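Ticket: chair wobbles after leg swap, white stacking chairs
Opened: Tuesday, December 12, 2023
Site: Trornska, back room
Item: Bullano plastic chair, tubular legs
Status: Open, waiting on parts

What's going on

Hi all, me again with the chairs! We bought 64 of these back in October and mostly I love them (light, easy to wipe, they stack nicely) but one has had a rock to it since I changed a leg. You sit down, lean a little to the right, and it goes clunk. It's not a huge clunk, but once you've noticed it you can't think about anything else.

What I tried first

Swapped the foot cap for one from the spare bag. No change.

Moved it to a different spot on the floor in case a tile was high. Still clunked, so I'm blaming the chair.

Tightened what I could reach with it standing upright, which wasn't much. I was on my knees with a flashlight in my teeth and I don't recommend it.

What I tried next

Turned it over on the table, seat down, on the black cover so the plastic wouldn't get scuffed. So much easier! You can get at the ribs underneath and go over each leg where it meets the seat. I pushed on every one by hand and the replacement has a bit of play in it, maybe the thickness of a coin. The others feel solid. I can't find a crack anywhere in the ribbing, and I did go over it twice.

Chair upside down on the cover, then a pale blue-gray cylinder close up: 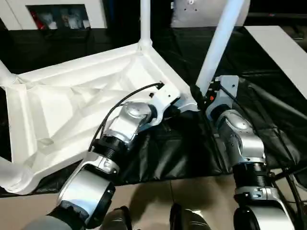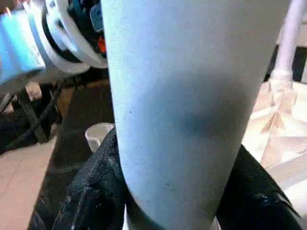 Parts

The replacement leg came from Goltalo, in the 900 pack. Looking at their page again, there's also a 200 pack, and the two look identical in the listing. I have a feeling I ordered the wrong one (sorry). I've written to them asking for the tube diameter of both, and I'll measure an original leg tonight so we have something to compare.

Update, same afternoon

Wrapped two turns of tape around the top of the leg and pushed it back in. The clunk is gone for now, but I wouldn't let anybody heavy sit on it, so it's in the closet with a note on it. Please don't put it back in the stack! Leaving this open until Goltalo answers.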